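Household Tips: Packets, Lids and Small Stuff

Single-serve packets of sauce, seasoning and drink mix pile up quickly. Stand them on edge in a shallow box, all facing the same way, and you can flip through them like index cards. Lay them flat and the bottom layer will sit there until it expires.

Sort by use, not by brand. Put soup mixes at the back and sugar and salt at the front. Write the month on the edge of each new packet with a laundry marker. Anything marked May gets used before anything marked June.

A lid from an old gift box makes a good tray for a drawer. If it slides, put a square of rubber shelf liner under it. Trim the liner 3 mm short on each side so it does not show.

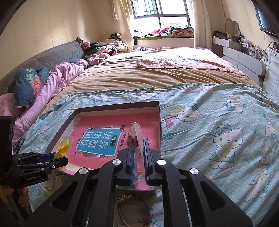 Household Tips, No. 3454

Sticky seams on plastic packets: wipe with a cloth wrung out in warm water and a drop of dish soap, then dry at once. Do not soak. If the seam has split, move the contents to a small jar with a tight lid.

Silica gel packets can be saved from shoe boxes and put in with tools or spare buttons. Keep them away from food, children and pets.

To get an old price label off a box lid, warm it with a hair dryer on low for 30 seconds and lift one corner with a fingernail. If it will not move, give it 60 seconds and try again. Pull slowly. On printed paper, test a corner first.

Cardboard trays get soft in a damp cupboard. Brush the underside with clear varnish and leave it overnight before you fill it.

Tip on seams sent in by Dušan Lukáč.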